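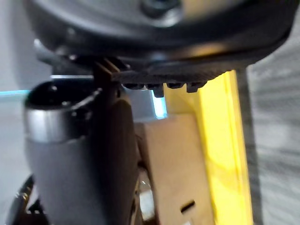

Yamila Barrientos wrote:

> Did anyone else stay up for the Bismont final on Saturday? I'm still cross. Drisley's freestyle was the best thing in the whole season and she finished third! I've watched it twice more and I can't find the wobble the judges kept going on about. Also the voting page gave me a 404 for most of the window, so my votes never went in. Is there any point writing to the network?

Hi Yamila, hi all,

Yes, I stayed up, and I'd do it again tonight if they'd let me! What a final. I agree with you on Drisley, mostly. I had her first after the opening round and neck and neck with Giáp after the second. The wobble is there, I think, but it's tiny. Have a look at the turn just before the music drops out, when she comes off the left foot. If you blink you'll miss it, and I'd still have given her top marks for what she did straight after.

Where I'll disagree with you is on Giáp. I know half this list finds him a bit stiff, and back in the first few weeks I was right there with you (my partner used to leave the room to put the kettle on). But that last waltz! He's finally stopped counting under his breath, his shoulders have come down, and he looked like he was enjoying himself. I got properly teary. For a bloke who couldn't get through the cha-cha in week two without looking at his shoes, that's a wonderful season, and I was thrilled to see his name come up.

On the voting: I had the same error, on my phone and on the laptop. It came good for me with a few minutes left and I got three votes in. I'd write to them, and say what time you were trying and what you were using. Short and polite. If a few of us do it they might at least stretch the window next year.

Now, the results show. Did anybody catch what the host said about Jaresau coming back? I heard it as a guest judge spot, but my sister swears he said choreographer, and we've been arguing ever since. I'd love either one. His group number from the second season, with all the umbrellas, is still my favourite opening the program has ever done, and I reckon the pros dance better when he's set the routine.

I've got the whole final recorded, 65 minutes without the ads, so if someone wants me to check a score or a bit of the judges' patter, sing out and I'll look it up after tea.

Who's in for the tipping comp next season? I came second last and I have learnt nothing.

Cheers,
Robyn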